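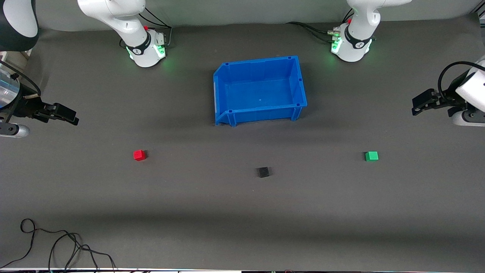 Teemu Hämäläinen demande si un cube posé à cheval sur le rebord du bac compte comme rangé. Bonne question, et c'est même celle qui a fait naître la moitié des règles de ce fichier ! Réponse courte : non, il est « en attente ». La réponse longue se trouve plus bas, dans la partie États.

Projets > Fleltness > Pemitz > LISEZMOI

# Pemitz : petits cubes, grand rangement

Dernière mise à jour : 2020-11-29

Pemitz est un recueil de 166 séquences consacrées à une activité que tout le monde connaît : des petites choses traînent sur une table et il faut les mettre dans un bac. On y trouve des cubes de couleur, un bac en plastique bleu, un plateau gris foncé, et une quantité étonnante de façons de s'y prendre. Nous avons adoré le préparer et nous espérons que vous y trouverez de quoi jouer longtemps.

## Contenu

- `sequences/` : les images, un dossier par séquence
- `notes/` : une fiche texte par séquence, en français
- `etats.csv` : l'état de chaque objet au début et à la fin
- `consignes.txt` : les phrases données comme but du rangement

Les fiches sont écrites à la main et certaines sont bavardes. Nous les avons laissées telles quelles, parce qu'une remarque du genre « le vert a roulé sous le rebord, repris par l'arête » dit parfois bien plus qu'une colonne de tableau.

## Les objets

Les cubes sont nommés par leur couleur, tout simplement : `rouge`, `noir`, `vert`. Le noir est notre préféré et aussi le plus pénible, car il se détache mal sur un plateau sombre. Si vous travaillez sur la reconnaissance des couleurs, commencez par lui, vous verrez tout de suite où vous en êtes !

Le bac s'appelle `bac_bleu` partout, sans exception. Dans la version préparée chez Vuorinen, il s'appelait encore `caisse`, et deux fiches anciennes gardent ce mot. Une séquence peut mentionner jusqu'à neuf objets ; les plus simples s'en tiennent aux cubes et au bac.

## Positions

Les positions sont données par rapport au bac et au bord du plateau : « devant le bac », « près du bord », « au milieu ». Pas de mesure au millimètre. Lorsqu'une fiche dit « à gauche », il s'agit toujours de la gauche vue du côté opposé au mur, avec le mur au fond.
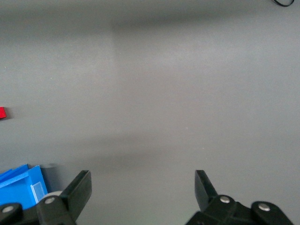
Cette convention vaut aussi pour les vues rapprochées. Elle demande un petit effort au début, puisque la gauche de l'image peut très bien être autre chose dans la fiche, mais une fois l'habitude prise on lit les notes à toute vitesse. En cas de doute, reportez-vous à la vue d'ensemble du même dossier.

## États

- `sur_table` : l'objet repose sur le plateau
- `en_main` : l'objet est tenu
- `en_attente` : l'objet touche le bac sans être dedans (le fameux rebord)
- `range` : l'objet repose au fond du bac ou sur un autre objet déjà rangé
- `inconnu` : la vue ne permet pas de trancher

Un cube qui ressort du bac repasse à `sur_table`, même s'il y était bien rangé juste avant. Un cube caché derrière le bac reste `inconnu` tant qu'aucune vue du dossier ne le montre. Merci de ne pas deviner quand vous complétez les fiches.

## Ce qui manque

Le rangement par couleur est peu représenté, et les consignes avec un ordre imposé (« le rouge avant le vert ») le sont encore moins. Nous aimerions beaucoup en ajouter en juin, avec deux bacs de tailles différentes et le vocabulaire qui va avec. Les accents manquent dans les noms d'états : c'est voulu, l'outil de lecture Udix les refusait.

## Corriger une fiche

Modifiez le texte dans `notes/`, ajoutez vos initiales à la dernière ligne et vérifiez que `etats.csv` dit la même chose. Les désaccords sur `en_attente` sont les bienvenus, joignez simplement le numéro de la séquence.

Contact : équipe Pemitz, Fleltness | © 2020 Fleltness | Haut de page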